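Exhibitions > Install notes > Gallery walk-through checklist

Search this site Go

My pre-opening safety check for the Pravel sculpture show, with comments.

Plinths level – OK. I pushed all 11 and only one rocked, so I shimmed it.

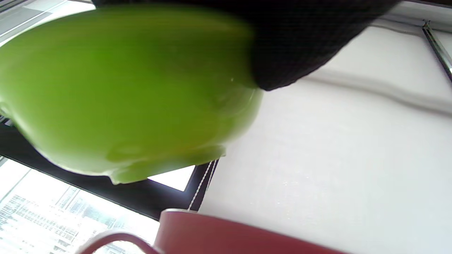

Hanging wires – OK. Rated for 400 pounds, way more than we need!

Exit signs lit – NO. The one by the Villa room is out (it was fine in December).

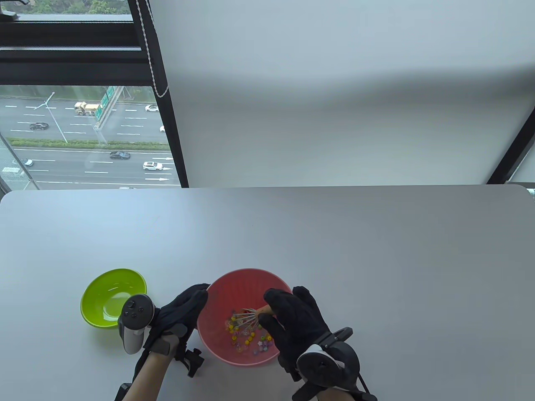
Author: Trosgate Install Desk

Floor cables taped – mostly. I'd redo the last 6 feet by the projector.

Extinguisher tag – OK, number 314, in date.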